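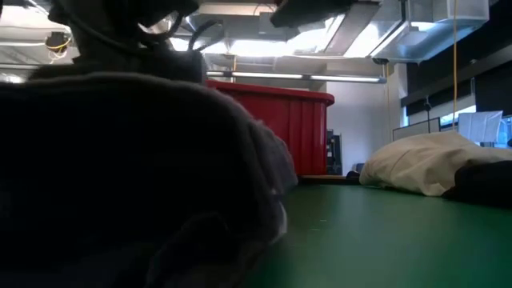 Cloth sorting on the green table, with the red bin behind.

Review: Pesine Cloth Handling Kit for student clubs
By Enda Quinlan
3 October 2023
Filed under: Classroom & Club Kit / Robotics

Pesine sells this kit to clubs that have got bored of stacking blocks. You get a gripper, a set of soft fingers, a bag of fabric pieces, a printed course and a year's login for the software. The price is £600, and you must already own an arm to bolt it to.

I run the Thursday group at Stastside with Rocío Bermúdez, and we've had the kit for half a term. The box says students will be "folding with confidence" by session 3. Ours were not. By session 3 they were still arguing over which side of a felt piece the software thought was the top.

The gripper is decent. It opens and shuts when told, and the soft fingers don't chew up fleece as our old Erkov ones did. Thin cotton is another matter. It picks up two layers when you want one, and the manual's answer is to "adjust approach height", with no hint of how far.

Dark fabric is the real headache. Under our strip lights the folds in anything charcoal or black vanish as far as the software is concerned, and it goes for the middle of the heap every time. Pale cloth goes much better – I suspect the demo video used nothing else.

Kha Khương, who is in her second year with us, logged 326 attempts at getting a cloth into a bin and wrote a better troubleshooting page than the one supplied. I sent it to Pesine and got an automatic reply.

The course booklet is thin. Sessions 1 and 2 are mostly safety and cable routing, fair enough, but then it jumps straight to tuning and leaves beginners behind. Sandoval's cheaper kit has worse fingers and much clearer worksheets.

Would I buy it again? Not at full price. If your club has patient older students and plenty of light-coloured cloth, borrow one first. The login renewal fee isn't printed anywhere in the box, so ask.

Recent reviews
Erkov starter gripper, two years on
Sandoval worksheets: worth having without the kit?
Aurelio Tapia on choosing a club's first arm
Competition tables for small rooms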